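Grudance Live Music Program
Progress report to the funding body
18/09/2022

This report covers the period since our last one, which we sent in February. The purpose of the grant is to help young hip hop and R&B artists perform in front of a paying audience, and to pay them properly for it.

Concerts

We have now held seven concerts at the Vallano, all of them on a Thursday night. The room holds 105 people. Two nights were sold out and the weakest one, in the school holidays, sold 50 tickets. For that night we had no second act, as the support singer was ill, and we think this was the main problem. Every artist was paid within the same week.

The duo Jurine, who opened the first concert, have returned as the main act. They now have their own followers, and many of them came early enough to hear the support act too, something we did not see before.

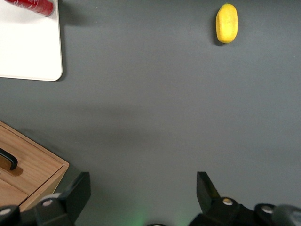
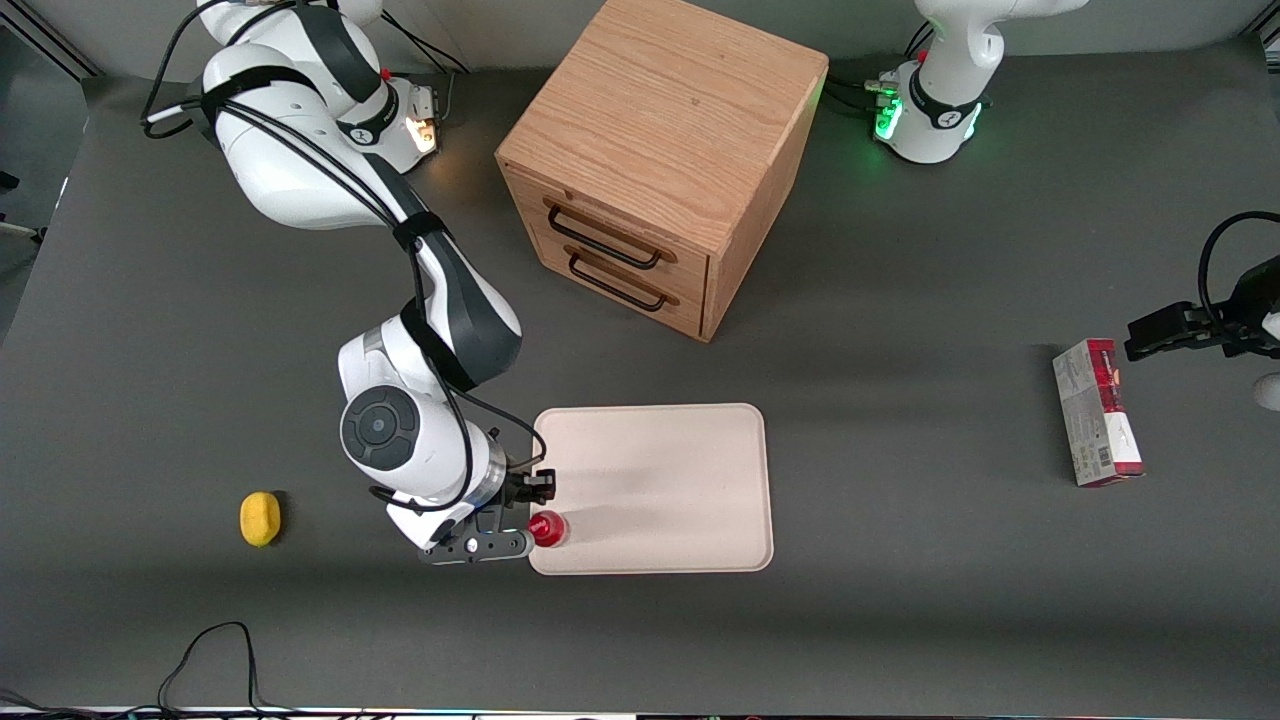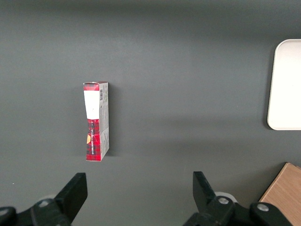 Recording

Đàm has finished the vocals for the first single paid for by the grant. The mixing is late. We did not like the first version - the voice was too far behind the drums - and we asked for a new one. It will come out one month later than we wrote in the plan. The cost stays the same, because the studio agreed to a fixed price.

Workshops

The writing workshops are open to anyone between 16 and 25. We received 60 applications and could not accept them all, so we divided the places between two shorter courses. The first is complete. The participants asked for more time on contracts and royalties, and less on social media, and we have changed the second course in this sense.

Budget

Spending is inside the approved budget in every category except sound equipment hire, where the price went up after the winter. We ask your permission to move the unused travel money to this line. The request form is attached.

Next steps

Three more concerts are booked before the end of the program. We will send you the ticket figures for each one, together with the final accounts.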